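손으로 쥐는 그리퍼, 한 학기의 조정 기록

공업계 고등학교 연합 동아리 스토크덴(Storkden)의 올해 과제는 양손 조작 데이터의 수집이다. 학생들은 로봇 팔을 직접 움직이지 않고 그리퍼를 손에 쥔 채 작업을 시연한다. 과제명은 바케티(Vaketti)이며, 학기 말 교내 대회 가쿠탄스(Gakutance)에서 채점한다.

목표 시연 수는 540회다. 손가락 간격의 기록과 영상의 시각이 어긋난 시연은 폐기한다. 초기 폐기분은 165회 안팎이었고, 대부분 시작 자세가 제각각인 데서 나왔다.

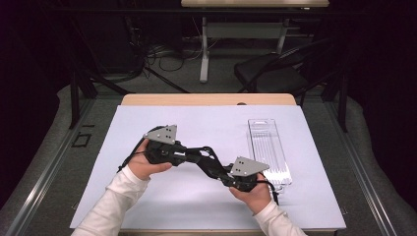

이후 시작 절차를 고정했다. 양손을 작업면 위에서 멈추고 3초를 기다린 뒤 첫 동작에 들어간다. 정지 구간은 두 기록의 시각을 맞추는 기준점으로 쓰인다. 절차를 바꾼 뒤에는 담당자가 교대해도 편차가 크게 늘지 않았다.

작업면의 조건도 논의 대상이었다. 투명한 물체는 윤곽이 배경에 묻히고, 가장자리의 반사광은 조명 각도에 따라 위치가 달라진다. 학생들은 조명을 낮춘 조건과 높인 조건을 나누어 기록하고, 조건명을 파일마다 적기로 했다. 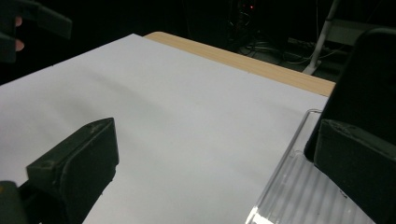

분류 기준은 7월에 한 차례 개정됐다. 물체를 놓친 시연은 삭제하지 않고 별도 항목으로 보관한다. 다시 집는 동작까지 이어진 경우에는 두 구간으로 나눈다. 구간의 경계는 손가락이 가장 넓게 벌어진 시점으로 정했다.

남은 문제는 파지력이다. 현재 기록에는 손가락의 간격만 있고 힘은 없다. 단단한 부품은 간격이 거의 변하지 않아, 가볍게 댄 상태와 강하게 문 상태가 같은 값으로 남는다. 압력 센서를 넣자는 안은 배선 문제로 보류됐다.
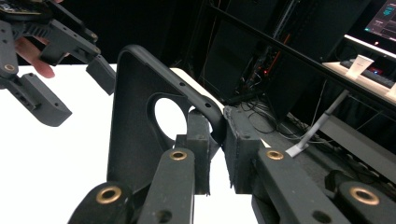 사오다 와티메나(Saodah Wattimena)의 의견은 다르다. 센서를 더하기 전에 패드의 마모부터 기록해야 한다는 것이다. 같은 힘으로 쥐어도 패드 표면이 닳으면 미끄러지는 시점이 달라지고, 그 차이를 모르면 압력값도 해석할 수 없다고 했다.

동아리는 이 의견을 받아들여 패드 교체 이력을 시연 번호와 함께 적고 있다. 교체 주기는 대회 전 시험에서 2개 조가 나누어 측정한다.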